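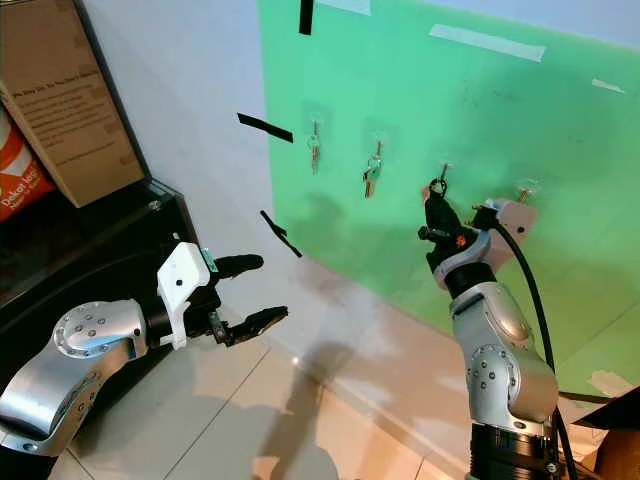

## Olell Clear Wall Hooks

Small, see-through, and strong enough for the keys you grab every day. We've carried plenty of hooks over the years, and this is the one that ended up on our own walls at home (Kusum has them in the hall, the pantry and both bathrooms, and she keeps taking more from the sample box!).

The hook is a small metal peg on a clear square polycarbonate base, so there's very little to see on the wall and nothing to fuss over. The tip turns up higher than on most hooks this size. A key ring slides over it and stays there, even when somebody slams the front door.

They look great on painted walls, tile, glass and bright panels, and they pretty much vanish on anything pale. If you've just picked a color you love for an entryway, you won't want a row of brass knobs across it.

### Good for

- House and car keys, with the usual fobs and tags
- Dog leashes
- Measuring spoons, oven mitts, a small strainer
- Reading glasses on a cord
- Lightweight necklaces (Rawan Mansour on our packing team swears by two rows, staggered)

Please don't hang coats or full bags on them. For that, look at the Goltell double hook, a much bigger piece that goes in with screws.

### Details

| | |
|---|---|
| Item number | 553 |
| Material | Clear polycarbonate base, metal peg |
| Backing | Removable adhesive strip |
| Pack | 40 hooks, 40 strips |
| Surfaces | Painted drywall, tile, glass, metal, sealed wood |
| Not for | Wallpaper, bare brick, fresh paint |

### Putting one up

1. Wipe the spot with rubbing alcohol and let it dry. Household sprays leave a film.
2. Peel the strip and press it to the back of the hook.
3. Press the hook to the wall and hold it for a full minute.
4. Leave it overnight before you hang anything.

To take it down, pull the tab straight down along the wall, slowly. Pulling it toward you can lift the paint.

### Questions we get a lot

**Will the hooks turn yellow?** Our oldest set has been in a sunny kitchen window since we started selling them and it still looks lovely. Steam from a kettle right underneath will cloud them a bit, though.

**Can I reuse a hook?** Yes, over and over! You only need a new strip. Refills are item number 73.

**How far apart should they go?** For keys, leave enough room for your whole hand. Narendra Pathak in our showroom likes to tape them up with painter's tape first and live with the layout for a day, which is a really nice way to do it.

**Do you sell fewer than 40?** We're hoping to have a smaller pack in September.

Page updated July 13, 2020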